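Lidded jugs join the lending list at Horudel

The Plera household lending scheme in Horudel has added lidded jugs to the things people can borrow for parties, meetings and school events. Bookings for the new items open in October.

The scheme already lends plates, cutlery, tablecloths and folding chairs. Members made 2,521 loans last year, and drinks jugs were the item most often asked for that the scheme did not have.

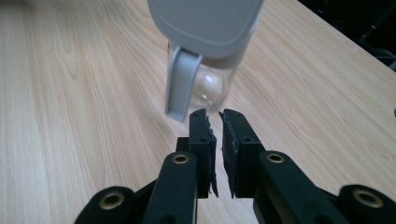
The clear jug has a light grey lid and a matching handle.

Members can borrow up to 13 jugs at a time, for as long as a week. There is no charge, but lids and jugs must come back together - a missing lid means the set can't go out again until a spare is found.

Jugs should be washed by hand before they are returned, and left open to dry overnight so that they don't smell stale for the next person.

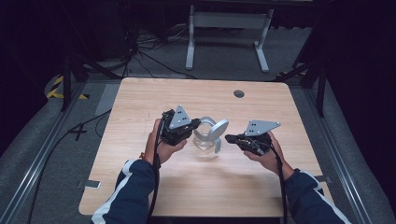
Tables for larger events

Plera is also taking bookings for wooden tables from its store on Skoredon Road. The pale tops suit most halls and can be used with or without a cloth. Hot dishes need a mat underneath, and spills should be wiped up the same day.

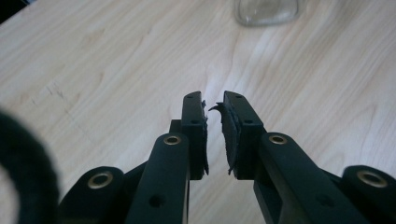
Anyone borrowing a table will need to collect it from the side entrance between 9 am and noon. Two people should come, as staff are not able to help with lifting. Delivery can be arranged within Horudel for groups booking seats for 80 or more.

The Chidiac Hall, which holds 100, has its own tables but no jugs, and hirers there can ask for both bookings to be made on one form. Forms are kept at the Plera desk and at the hall office.

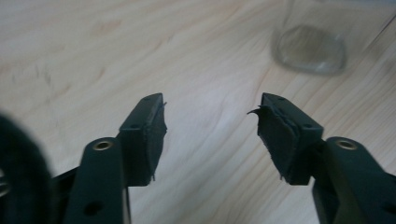 Light wood with a soft, wavy grain on the tabletop.

Membership is open to anyone living in Horudel, and new members should bring proof of address.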